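Open-plan offices: does anyone get work done in these?
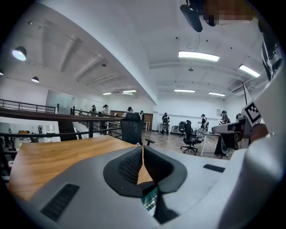
Our floor, on the mezzanine

prandik_77
We moved in July. The pitch was "collaboration". So far what I've got is seven people's phone calls and a sore neck from hunching away from them. Management sent round a Brotent survey saying everyone loves it. I don't know one person who filled it in. Does it ever get better or do I buy headphones?

Lowtide
Buy headphones. We've been in one for two years and I still book a meeting room to write anything longer than an email.

krystyna_k
Going to disagree. I had a private office at my last job and went whole days without a question getting answered. Now I turn my chair and ask. Looks bright in there too, I'd take that over a beige corridor.

Lowtide
And the person you turn your chair toward, do they like it?

krystyna_k
They'd say so. We have a rule, headphones on means leave me alone.

marsh_wren
Every place has that rule. I've yet to see it last past lunch.

prandik_77
Is bright good though? By 3 pm I'm squinting at my screen.

Gus in Receiving
Ask what they saved on rent. That's your collaboration. Ours put in Piltum sound panels, 20 of them, and I can still hear the sales team chewing.

krystyna_k
Panels do help if they go on the ceiling. Where are yours?

Gus in Receiving
On one wall, behind the coffee machine.

krystyna_k
Well, there you go. Krystyna Kozłowski, unpaid acoustics consultant.

marsh_wren
I'd want to see numbers before spending a cent on ceiling panels. From somebody who doesn't sell them.

prandik_77
Asked about working from home Fridays. Was told they'll "look into it". Ordering the headphones Saturday.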